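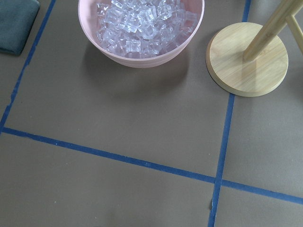
Ice cubes in a pink plastic bowl.

Print this page | E-mail this page

Prorkham Market Cold Food Project
Progress report to the Birkett Fund, 11/10/25

The grant covers food safety training for stallholders at Prorkham and Cerkovness, a loan stock of coolers and thermometers, and repairs to the drain behind the fish stalls at Prorkham. Work on the first two is on schedule. The drain is late.

Training
We have trained 31 stallholders, most of them selling fish, dairy or cooked meat. The session runs two hours and covers icing, drainage of meltwater, hand washing and what to do with stock left at closing time. Attendance at Cerkovness was poor while we held sessions in the evening. We moved them to early morning, before setup, and the last two were full. A short version for weekend helpers is written but has not been tried yet.

Equipment
The loan stock is in use at both markets. We bought Miltero probe thermometers as planned. Six have been returned with cracked display covers and the supplier has agreed to replace them. Coolers are lent against a signature and a small deposit - we had not planned on a deposit, but two coolers went missing in the first month.

Temperature checks
Stallholders write down a reading at opening, midday and closing. We have collected around 1000 readings so far. Midday readings on the south side of Prorkham market were the worst, and the awnings there are too short to shade the front of the tables. Longer awnings are outside this grant. We have raised it with the market office and are waiting for a reply.

Drain
The contractor found that the old pipe runs under the loading bay and cannot be reached from the stall side. A revised quote came in $200 above the budget line. We ask your permission to cover this from the printing line, which is underspent. Work would then take place in April, when the bay can be closed.

Next period
Second round of sessions at Cerkovness, first helper session at Prorkham, and a full check of the loan stock. The expense sheet and receipts follow by mail.

Print this page | E-mail this page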